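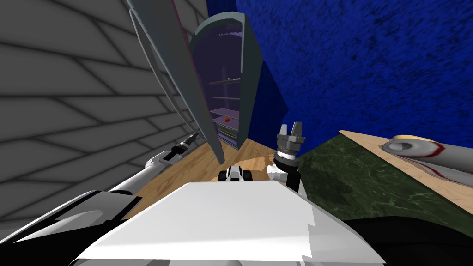
*Refrigerator task, simulated kitchen. Door open, left gripper near the lower end of the handle.*

Kitchen chores in simulation, from the Buvthorpe household benchmark. Each entry covers one chore and states how far the current controller gets with it. Scoring by Mwanaisha Muli; scene layouts by Emmanuel Barasa.

**Fridge door, open and close.** 114 trials in July, 15 of them stopped at the time limit. Most of the lost time goes to repositioning the base between the handle and the counter. Shelf picking is scored separately and is not ready for a real kitchen.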